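Robot Cell Technician – Bin-Picking Cell
Charvát Automation, Netville

Charvát is hiring a technician to set up, look after and repair one robot cell at our Netville shop. The position is full time, on site, first shift. It reports to Zuzanna Gajewski, who runs the test floor.

The cell is a single arm with a two-part job. It picks mixed small items out of a metal bin, and it does that long enough for us to find out what wears, slips or breaks. Odaseck, our control software, runs the cell and logs each pick. You do not need to know Odaseck before you start. You do need to be comfortable with a teach pendant and a wiring diagram.

What the work is

Start-up comes first. You check the bin clamps, look over the cables along the wrist, jog the arm through its six reference positions and confirm the bin corners against the stored values. If a corner has moved, you re-teach it before the run begins. A normal run is 260 picks, and we expect you to be in the room for it.

Between runs you change the items in the bin and check the gripper fingers for bends and loose screws. Cable ties get replaced when they let the loop sag toward the bin wall. The bin itself takes a beating from the fingers and is swapped when the floor gets too worn to give clean readings.

Repairs are most of the rest. Expect connectors, gripper mechanisms, sensor leads and now and then a wrist cable set. Work inside the arm joints goes to an outside service company, and you will be the one who calls them and writes up the fault. 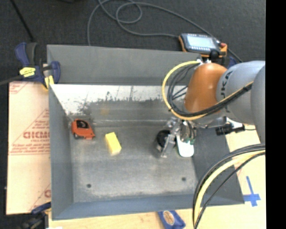

Netville, July

The orange and gray arm stays in its present location through the end of the year. After that the cell moves to the Stendesska building across the parking lot, and the technician will plan the move with Clem McPhee from facilities. That means disconnecting, labeling, remounting and a full recalibration – please tell us if you have done this before, even on a smaller machine.

What we need from you

Two years of hands-on work with industrial robots, CNC machines or packaging equipment. A technical certificate or degree is welcome but not required.
Able to read electrical drawings and find a fault with a multimeter.
Careful cable work. You will be asked to dress a cable loop on a wrist as part of the interview.
Lockout/tagout training, or willing to complete it in your first month.
Able to lift 40 pounds and to stand for much of the shift.
Clear written notes in English. The cell log is read by people who were not there.

Useful but not required: gripper design, basic Python, experience with force sensors.

Hours and pay

Shift starts at 7:00 a.m. and ends at 3:30 p.m. with a half-hour lunch. Overtime is rare and is paid at time and a half. The hourly rate depends on experience and will be given to you at the first phone call. Health and dental coverage begin after 91 days. We supply safety shoes and tools.

How to apply

Send a resume and a short note about one machine you have kept running to Aleksandra Baran in the front office, or drop both off in person between 8:00 a.m. and 3:00 p.m. Put "Cell Technician" on the note. Interviews are held at the cell and take two hours. The opening stays posted until it is filled.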